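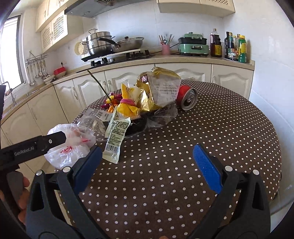
Roos Verstraete

Orkau held its open house on a Saturday, and I went because they had promised a session on "good practice in home data collection," a phrase I had never seen on a flyer with a balloon on it.

Sem Timmermans ran the session. He looks after the house rules for the people who record chores with hand-held grippers, and he is fond of them in the way other men are fond of their lawns. The rulebook is called Porkel. It used to run to 622 items. It now runs to 615, and I gather the seven that went are still missed.

We were walked through the trash clearing section, which has more pages than my lease. Rule one is that trash has to look like trash somebody made. A crumpled plastic bag, a snack bag, a soda can on its side: fine. The same things set out in a row like a shop window: start over. Sem has sent back whole mornings of work for tidiness, a complaint I have never once received at home.

Then the jaws. Both fingers must be in view before the first grab, open, with the pads clear of anything you are not about to pick up. Hands stay on the handle. You don't nudge a wrapper into place with your free hand, even when it would take two seconds and you are alone in the kitchen with your conscience.

Patterned tablecloths are allowed – encouraged, even. A woman behind me asked if polka dots weren't asking for trouble. Sem said people own polka dots, and wrote something down.

Kitchens stay as they are. Pots may sit on the hob, sauce bottles may stand on the counter, but the burners are off and knives go in a drawer before anyone picks up a gripper. Skewers and sticks get their own paragraph: grip along the length, point away from yourself, and never carry one inside a bundle of something softer. I thought this was fussy until we reached the bin liner part of the talk.

After 20 minutes we were let loose to try it. I dropped a can twice and was told, kindly, that a drop must be left in the recording and marked as a drop. You may not quietly go again and pretend. I liked this rule best and obeyed it worst.

Coffee was in the hallway, next to a Verbruggen vending machine that took my coin and gave me a Cleltia bar I hadn't chosen. I ate it on the stairs and carried the wrapper all the way to the train.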